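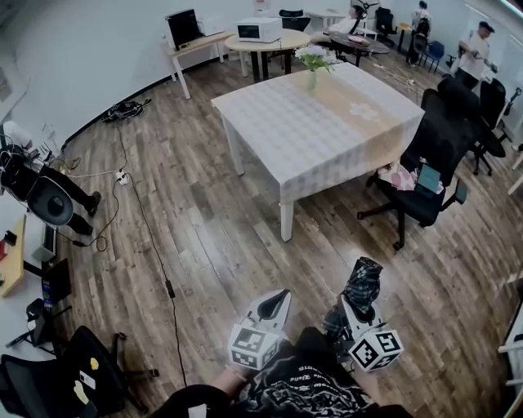 Mesfin Mersha wrote in to ask whether the house rules for hand-held grippers apply to soft things like cloth, and yes, they do! Close the jaws gently, keep the printed marker squares clean and uncovered (a dry rag is plenty), and walk your cable route before you pick anything up, so you know where every cord lies. I like to leave 2 feet clear on each side of the table, and at Wolitthorpe we stop for a good stretch, and usually some tea, after every 312 grasps.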